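Grocery budget for two, where is it all going?
Midberg Community Boards > Home & Money > Food

palomino_jo
Posted February 2021

OK so I finally added up what my husband and I spent on food last year, and I need somebody to tell me if this is normal. Not counting takeout, we spent $1,746 at the produce stand and the co-op alone. Just fruit, vegetables and eggs! The regular supermarket is a whole separate pile that I haven't had the nerve to add up yet.

We're two adults with one small freezer and no kids at home. I cook five nights a week. I don't feel like we eat fancy, but I do buy whatever looks good, and I know I throw out too much lettuce. Where would you start cutting?

tburke_follis
I'd start with the lettuce, lol. But that number doesn't scare me. Split it over 12 months and it's less than what my brother spends on energy drinks. What's the supermarket number? You can't fix half a budget.

palomino_jo
I know, I know. I'll do it this weekend. Receipts are in a shoebox.

gardenrat82
Buy in season and plan the week before you shop. We did this when my hours got cut and took $40 a week off the bill without feeling hungry. Sunday night I look in the fridge, write down what has to get eaten first, and build the first three dinners on that. Only then do I write the list.

Also stop buying bagged salad. A head of romaine lasts twice as long if you wrap it in a dish towel.

Dayana Pacheco
I'm going to disagree with gardenrat a little. Planning every dinner made me spend MORE. I'd pick recipes, then each recipe wanted some herb or half a can of something, and the other half went bad. What works for me is keeping the same 11 or so basics in the house all the time (rice, beans, eggs, onions, cabbage, carrots, that kind of thing) and letting dinner come out of those. I add one or two fresh things a week because I feel like having them, and that's it.

And cabbage is the answer to your lettuce problem. It keeps for weeks. Slaw, soup, fried with noodles, whatever.

gardenrat82
Cabbage every week though? My kids would move out.

Dayana Pacheco
Mine did move out, but I think that was college.

nellico_nights
Can we talk about out-of-season tomatoes, because that's where my money was going. I work late shift over at Nellico and I'd stop on the way home and grab the big slicing ones every single time, year round, and in winter they taste like wet paper. I finally switched to the little ones in the plastic clamshell from November to May. They cost more by the pound but we eat every last one, so I've quit feeling bad about it. The sad ones at the end go in a hot oven with oil and garlic and get tossed with spaghetti.

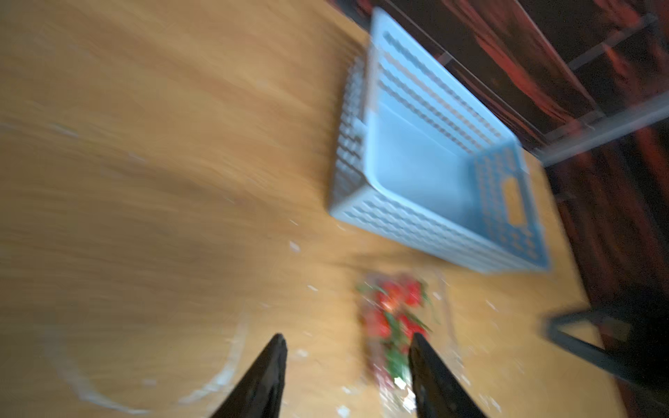 tburke_follis
Posts: 82

Sorry, small tomatoes in winter are still a rip-off. Canned! Canned whole tomatoes are better than anything fresh until July, and they're cheap, and they sit on the shelf until you want them. I'd put you on cans for sauce and chili and just skip the fresh kind altogether until it's warm out.

nellico_nights
For sauce, sure, I use cans too. But I'm not putting canned tomatoes in my lunch.

tburke_follis
Eat an apple with your lunch.

palomino_jo
You two, haha. I might do both, cans for cooking and a pack of the little ones when they're on sale. I do snack on them while I cook, so at least they wouldn't rot.

Dayana, would you mind posting your whole list of basics? I'm curious what's on there besides cabbage.

Dayana Pacheco
Sure! Rice, dry black beans, eggs, onions, carrots, cabbage, potatoes, oats, peanut butter, plain yogurt, and a big block of cheddar that I cut up and freeze in chunks (it gets crumbly, but it melts fine). Garlic too, but I don't count garlic. Meat I only buy when it's marked down, and it goes straight in the freezer.

gardenrat82
That's a good list. I'd trade the oats for flour, but we bake a lot. Jo, my one other tip is to go to the co-op with cash in an envelope. When it's empty you go home. I hated it for a month, and then I started noticing what I was putting back on the shelf, and it was nearly all stuff I didn't miss.

palomino_jo
Oh, I don't love that, which probably means I should try it. Going to the bank tomorrow. Will report back with the shoebox total too, please be nice.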